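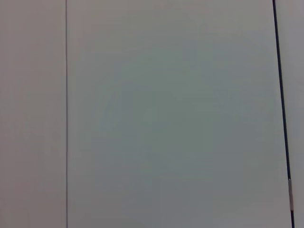 Been asked a few times how the paint went, so a thread. I started with the back hallway in January and I am still not finished with the apartment. The color I kept coming back to is a pale gray-green, the kind that sits next to a beige-gray without either one looking dirty. Flat, smooth, no pattern. I have lived with patterned wallpaper for long enough.

The first thing I got wrong was buying by the name. The can I brought home was called Soltani and on the card it looked like sage. On the hallway wall at 7 in the evening it was hospital blue. Two coats of it. That was a whole weekend.

My neighbor Radoslava Kratochvíl painted sets for a theater for years and she told me to stop looking at cards. Paint a piece of stiff board, two coats, and move it around the room for a few days. Morning, noon, lamp on, lamp off. I did this with 3 colors and threw out 2 of them by Thursday.

The one I kept is called Undeck. Terrible name. It goes greener in daylight and grayer under a bulb, and I like it both ways.

Money, since people ask. The whole apartment was quoted at 2,475 with labor. Doing it myself I have spent a little under 500, and that includes the Soltani I can't return because it was tinted.

Prep took longer than painting. There was old paste under the wallpaper in the bedroom and it had to be washed off with warm water and a sponge, then again, then left overnight. If you paint over paste it crackles. I know this from the closet.

Faustino Magaña asked about primer. Yes, I used it on the patches where I had filled holes. No, I did not use it everywhere. The old paint in the living room was sound and it took the new color fine after a light sanding.

Rollers — buy one good one. The cheap ones left lint in the hallway and I had to pick it out with tweezers and sand the spots. Short nap for smooth walls.

Cutting in along the ceiling I do without tape now. Tape pulled a strip of the ceiling off in the kitchen. A decent angled brush and a damp rag in the other hand works better for me, but I go slow and I don't do it after dinner.

Still to do: bathroom, and the inside of the front door. The bathroom has a vent that doesn't pull much, so I am looking at something made for damp rooms. If anyone has had the same satin up in a small bathroom for more than a couple of years, tell me how it held up around the shower.

The leftover Soltani is free if you live nearby and want a blue room. Most of a can. You carry it down the stairs.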